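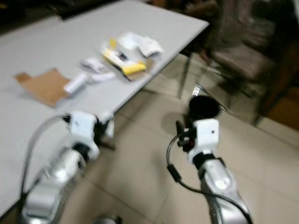
Keeping the arms honest: an interview with Philomena Amissah on maintaining the two-arm cell at Prumlow

Interview by Aarti Dhillon
January 7, 2024

Philomena Amissah has been responsible for the two-arm tabletop cell at Prumlow since it was installed last March. The cell sorts mixed packaging waste: cardboard, wrappers, opened retail boxes, and whatever else the test plan calls for. Her job covers the mechanical side, the cabling, the grippers and the calibration records. The software that plans the motions is written by a separate group upstairs, and she was clear at the start of our conversation that she would not be speaking for them.

We began with the cables, at her request. Each arm carries an external cable out to the gripper. The manufacturer of the arms routes joint power and signals internally, but the grippers were added afterward and their cables run on the outside.

"The external cable is where most of my hours go," Amissah said. "It has to be long enough that the wrist can turn through its full range and short enough that it does not reach the table. Those two requirements overlap by a small amount. If you move a tie point by the width of a finger you are outside it."

Her procedure for setting the slack has not changed since the first week. With the arm powered and in hand-guiding mode, she moves the wrist to each end of its travel, then folds the elbow as tightly as the work requires. At each position she checks for tension at the connector. She then extends the arm over the table at working height and checks the lowest point of the loop. Only after both checks does she close the ties.

"I do it with my hand on the connector," she said. "You feel tension before you see it. If the connector body moves when the wrist moves, the loop is too short. I don't care what it looks like from across the room."

I asked whether the two arms are set up identically. They are the same model, she said, but the routing is not a mirror image and was never intended to be. The right arm works more often off the side of the table, and its cable is dressed to allow for that. She keeps a separate routing sheet for each arm, with the tie positions measured from the nearest joint.

"People copy the left sheet for the right arm. They assume it is symmetrical. Then the loop rides up on the forearm and rubs. I have replaced 2 cables for that reason and both were on the right."

Prumlow buys its replacement cables from Hendora, made up to length with the connector molded on. Amissah previously assembled them herself. The failures she recorded with the hand-built cables were all in the first stretch behind the connector, where the conductors flex most. She now rejects any cable in which that section feels softer than the rest when bent between two fingers.

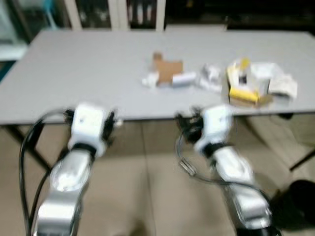 Wear on the gripper fingers is tracked separately. The gripping surfaces are inspected at the start of each shift and measured at intervals. Amissah logs the closing position of each gripper against a steel gauge block, and compares it with the value recorded when the fingers were new. A drift in the number means that the surface has worn, that a finger has shifted on its mount, or that something is stuck to it.

"With packaging it is usually the third one," she said. "Adhesive. You get tape residue, label residue, the glue line from a carton flap. It builds up and the gripper reports that it closed on something when it closed on itself."

She cleans the fingers with isopropyl alcohol on a lint-free wipe and lets them dry before the gauge check. Solvents stronger than that are not allowed at the cell. An earlier set of finger pads was ruined by a citrus-based label remover, which swelled the material enough to change the closing position and left a surface that picked up dust.

The mounting screws are checked with a torque driver at every 1,200 gripper cycles. Amissah arrived at that interval by starting with a shorter one and extending it until she began to find screws below specification, then stepping back. She marks each screw with a line of torque paint across the head and onto the housing. A broken line is treated as a loose screw even if the driver says otherwise, and the screw comes out, is cleaned, and goes back in with fresh thread-locking compound.

"You take one out at a time," she said. "If you take them all out the housing settles somewhere else and you have bought yourself a calibration."

Calibration took up the middle part of the interview. The cell uses a camera mounted above and between the arms, and the relationship between the camera and each arm has to be measured again whenever anything in the chain is disturbed. That includes the camera mount, the arm bases, the wrist modules and the fingers.

The procedure uses a printed target fixed to a flat aluminum plate. The plate is placed at set positions on the table, and each arm touches marked points on it with a pointed tool held in the gripper. Amissah takes 53 touches in total. The software fits the result and reports a residual error for every point.

"I look at the individual points, not the average," she said. "The average can be fine with one corner bad. One bad corner generally means the plate was not sitting flat. There was something under it. So you lift the plate, wipe the table, wipe the plate, and do that corner again."

She does not calibrate from cold. The arms are run through a warm-up program first, with the grippers opening and closing, until the joint temperatures level out. When she skipped the warm-up in the first month of operation, the residuals crept upward through the morning and she spent most of a day looking for a loose base bolt that was not loose.

The table itself was a source of trouble early on. It stands on its own legs on a tiled floor and is not bolted to the robot. Amissah had asked for a common base plate. The budget did not cover one, and the answer she settled on was a set of floor marks and a daily check.

"There are marks on the floor for the legs," she said. "Every morning somebody looks at the marks. If a leg is off its mark, the table goes back and I run the short calibration, which is 6 points. A tiled floor is not flat, either. If a foot lands on a grout line instead of a tile you get a rock in the table. You won't see it but the arm will find it when it presses down." 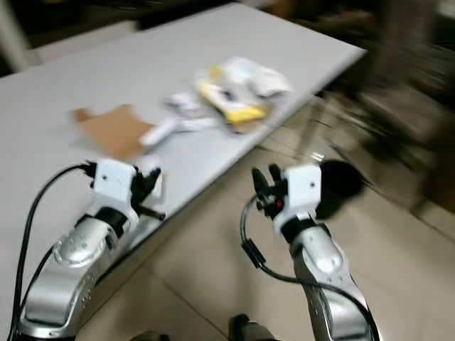 Her rule for the work surface is that it is cleared and wiped between runs, and that nothing is laid out until the arms have completed their homing move. Items for a run are then placed by hand. The layout is left to the operator, with the restriction that nothing goes within a hand's width of the table edge nearest the robot, where the wrists pass lowest.

Soft items cause her more maintenance than rigid ones. A folded carton that is gripped badly will drop. A thin bag or a tissue can be drawn into the space behind the fingers and stay there through several more cycles. Amissah has found film wound against the finger slide, and on one occasion a strip of backing paper had worked its way under the edge of the housing cover.

"So after a run with film or paper in it, I open the gripper fully and look behind the fingers with a flashlight," she said. "Power off. Plastic tweezers. I do not want steel in there."

I asked what she would change about the cell if it were being built again. She had a list. The first entry was the common base plate. The second was a breakaway connector at the gripper, so that a snagged cable would separate before it damaged the socket. Beltano makes one that fits, she said, and a sample has been on her bench for some time. Fitting it would change the weight at the wrist slightly, and the payload settings for both arms would have to be identified again. She has not yet been given the downtime.

The third entry was documentation. The arms came with a complete service manual. The grippers came with a data sheet. Everything between the two, including the routing, the tie positions and the order of disassembly, was worked out at the bench. She has written it up in a binder and a shared file, and the binder is the one that gets used.

"The file is correct. The binder is correct and has my handwriting in it," she said. "When I change something I write it in the binder first, with the old value crossed out so you can still read it. You need the old value. Half the time when something goes wrong you are going back to it."

Prumlow is adding a second cell of the same type, which will be installed by Hauksdóttir under contract. Amissah will carry out the acceptance checks. She has asked for the arms to be delivered with the grippers unmounted, and for the external cables to be shipped loose in the box so that she can route them herself. The contractor agreed to the first request. The second was still being discussed when we spoke.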